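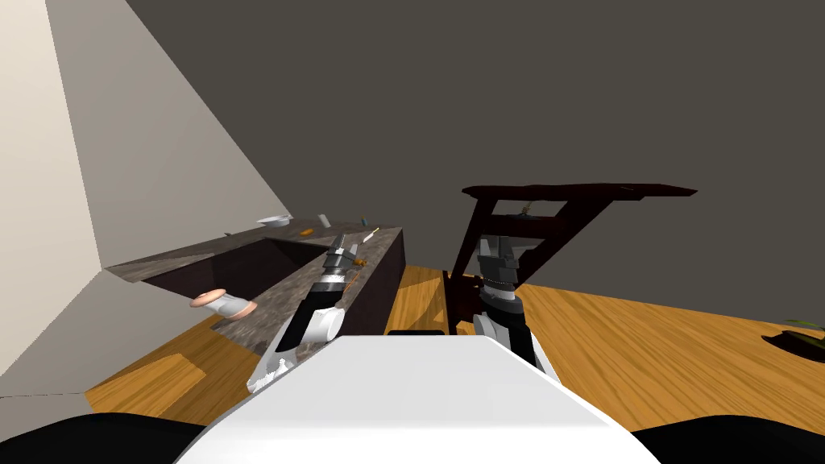
Simulated kitchen, robot's own view: left gripper near the counter edge, recessed basin and small items along the top.

Testing a Counter-Clearing Chore in Simulation

Filed under: Household tasks, Evaluation
Updated Thu 5 July

Most claims about household robots come from a single good run. A chore such as clearing a kitchen counter needs a defined start, a defined end and a record of every failure between the two. These steps set up such a test for a two-armed robot in a simulated room. The robot model used throughout is the Munis, running in the Brulari simulator, but the procedure carries over to other pairs.

Before you start

You need a working simulator install, a robot model with both arms enabled, and a kitchen layout with a counter and a recessed basin. Small objects should already be loaded as separate rigid bodies. If they are fused to the counter mesh, the gripper will close on them and nothing will move.

Step 1. Write the end state first

Decide where each object belongs when the chore is done. Dishes go in the basin. Utensils go in the basin. Anything else goes to a marked zone at the wall end of the counter. Write this as a table of object names and target regions, and do not edit it after the first run.

"Clean" is not a usable end state. A position inside a region, held still for 2 seconds, is.

Step 2. Place the objects

Mix shapes on purpose. A flat dish, an upright cylinder, a thin utensil and something that can roll will between them cause most of the failures you are going to see. Put at least one item close to the basin edge. A flared cylinder lying on its side is a good choice, as a light touch can send it over.

Leave the furniture in. A chair standing behind the right arm limits how far that arm can swing, and a policy tuned in an empty room will often hit it.

Step 3. Check reach before you check skill

Move each gripper by hand control to every object. Record which arm can reach what with the base parked. Objects at the far end of the counter usually need the base to move, and a run that fails for lack of reach should not be counted as a failed grasp.

A counter that runs diagonally to the robot makes this worse. The near corner may be comfortable for the left arm while the right arm has no useful pose at all.

Step 4. Run and log

Use 12 starting layouts. Change object positions and rotations between layouts, but keep the object list fixed. Set a limit of 2,000 control steps per run. For each run, log the following:

Objects in their target region at the end
Objects dropped to the floor
Contacts between arm and furniture
Contacts between arm and arm
Steps used

Do not restart a run when an object falls. Dropping things is a result.

Step 5. Score it

Report whole-chore success and per-object success as separate numbers. The gap between them is usually large. A robot that places most items and leaves one behind on every run has a respectable per-object score and has never finished the chore.

Reading the results

Upright objects tend to be the easiest. A parallel gripper with two fingers can close on the sides of a can from many directions. Flat dishes are hard - the rim is low, and the fingers meet the counter before they get under it. Thin utensils have the same problem, with the added trouble that they turn when touched off center.

Can machines do this chore yet? On the Anghel layout set, our runs gave a yes for single upright objects and a no for the full counter. We would not quote either result for a real kitchen. Simulated friction is too regular, and the test has no water, grease or crumbs in it.

Known problems

Objects jitter on the countertop at load: lower the time step, or let the room settle before logging begins.

Gripper passes through the basin wall: the collision mesh is missing. Rebuild it from the Briltuncombe kitchen pack and reload the room.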